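February 20, 2018

Ok quick one, I have to be out the door soon. The white desk by the washer has been driving me nuts. Mail, pens, half a snack, keys, somebody's orange. Every single day. So-yul Byun said just put baskets on it and I said baskets are where stuff goes to die, and then I bought 2 baskets.

Woven ones, orangey brown, thick rim. The rule is food in one, desk stuff in the other. That's the whole system. Took me longer to pick the baskets than to set any of it up.
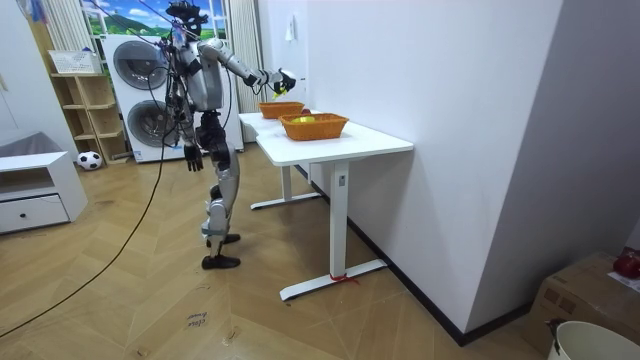
What do you do with things that don't belong in either basket? They leave the desk, same day, and if I can't think where they live they go in the hall drawer until Sunday.

Hall drawer is its own problem. Not today.

Anyway. Labels. I went back and forth on this -- Lorena Núñez has a label maker and offered it twice, but I'd have to go get it, and then buy the tape, and by then it's May. So: plain white paper, a marker, paper goes under the basket with the word sticking out in front. Wrote them standing up in a hurry, so yes I know how "supplies" is spelled, please stop texting me Eun-ji. Fruits on the left, office on the right. The left one is nearer the kitchen door so it made sense that way round.

Before anything goes in I lay it all out on the desk between the baskets, fruit in one row and office things in another. Sounds fussy but its way faster than digging.

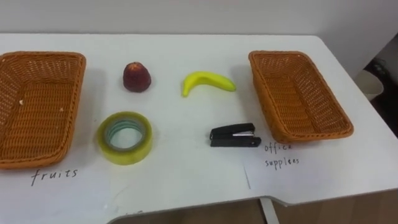 The other thing I'd say is don't go deep. I had a tall bin last year and the bottom of it was a crime, one banana, I won't go into it. With these I can see straight to the bottom, and a quick wipe with a damp cloth gets the crumbs. Soft fruit goes in last so it dosen't get squashed.

Still want a liner for the fruit one. Cotton maybe, something I can throw in the wash. If you've sewn one for a rectangle basket tell me how you did the corners -- mine always bunch up.

Ok shoes, keys, going.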